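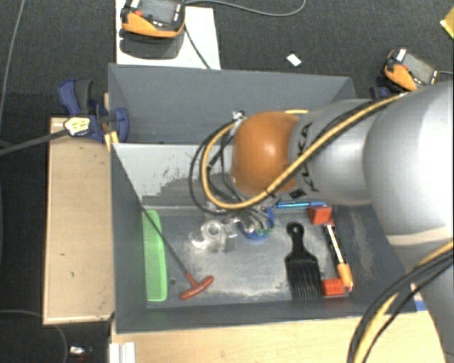 プリルコメック(Prirkomeck)の貸し自転車は、冬のあいだも借りられるんですか?
12月から2月までは貸出台数を300台にしぼって、朝7時から夕方5時まで営業します。3月に入ったら、いつもの台数と時間に戻します。

ホーム サービス 料金 拠点 お知らせ お問い合わせ

11月 文:プリルコメック広報担当
この記事は4分で読めます

プリルコメック、冬季の自転車貸出と新しい回数券の販売を開始

こんにちは、プリルコメックの広報担当です。毎年この時期になると「冬は閉まっちゃうんですよね?」と窓口で聞かれるのですが、今年は開けます! これまで冬は全拠点お休みだったので、社内ではけっこう大きなニュースなんです(私は去年の冬、自分の自転車がパンクして本当に困ったので、個人的にもかなりうれしい)。

借りられる場所は、湖側のトルルホルム(Trullholm)拠点と、駅前のアタッラー(Atallah)拠点の二か所です。どちらで借りて、どちらで返していただいても大丈夫。あいだの道は川沿いのほぼ平らなコースで、途中に坂がひとつだけあります。橋を渡ってすぐの、あの坂です。利用者アンケートでも「あそこだけは降りて押す」という声がたくさん届いていて、正直に言うと私も押しています。

アンケートの話が出たので少しだけ。この秋に冬の利用についてうかがったところ、3,583件の回答をいただきました。そのうち941件が「通勤や通学で毎日使いたい」というお答えで、担当者一同、ちょっとびっくりしました。てっきり週末のお出かけ用に、という声ばかりだろうと思っていたんです。自由記入欄もぜんぶ読みました。手袋を貸してほしい、サドルが冷たい、朝もっと早く開けてほしい。サドルの件は、冬用のカバーを全車につけることにしました。開店時間は夏より30分早めて7時です。手袋の貸し出しは、洗濯と乾燥の段取りがまだつかず、今年は見送りになりました。ごめんなさい。

料金は夏と同じで、1回468円です。保険料もヘルメットの貸出も込みで、延長しなければ追加のお支払いはありません。あわせて、冬限定の回数券「オラック(Orach)」も売り出します。11枚つづりを10回分の4,680円で、つまり1回分おまけです。名前は葉物野菜の英名からもらいました。候補を出し合っていたとき、企画の者が畑の話を始めて、そのまま決まってしまったという、だいぶゆるい経緯です。券の緑色もそこから来ています。

回数券は両拠点の窓口で扱います。有効期限は2月末、ご家族やお友だちと分けて使っていただいてかまいません。使い残した分の払い戻しはできないのですが、春以降の1日券に差額で替えられますので、捨てずに取っておいてくださいね。

それから、雪と凍結の日のこと。朝6時に両拠点で路面を見て、危ないと判断したらその日の貸出はお休みします。お休みのときは6時半までに自社サイトのお知らせ欄に載せますので、出かける前にのぞいてみてください。すでに予約が入っている分は、手数料なしで別の日に振り替えます。途中で降り出してしまったら、無理せず自転車を押して近いほうの拠点へどうぞ。遅れた分の延長料金はいただきません。

タイヤも冬用に替えます。溝が深いぶん、こぎ出しが夏より少し重く感じるはずです。変速を一段軽くしておくと楽ですよ。お子さま用の24インチも用意しますが、後ろに子ども乗せのついた車種は冬のあいだお休みです。

予約の受付は11月中に始めます。電話でも窓口でもサイトでも申し込めますし、空きがあれば当日ふらっと来ていただいても借りられます。

取材や撮影のご希望は、プリルコメック広報担当まで。トルルホルム拠点では試乗もご案内できますので、暖かい格好でお越しください。

前の記事 次の記事 一覧へ戻る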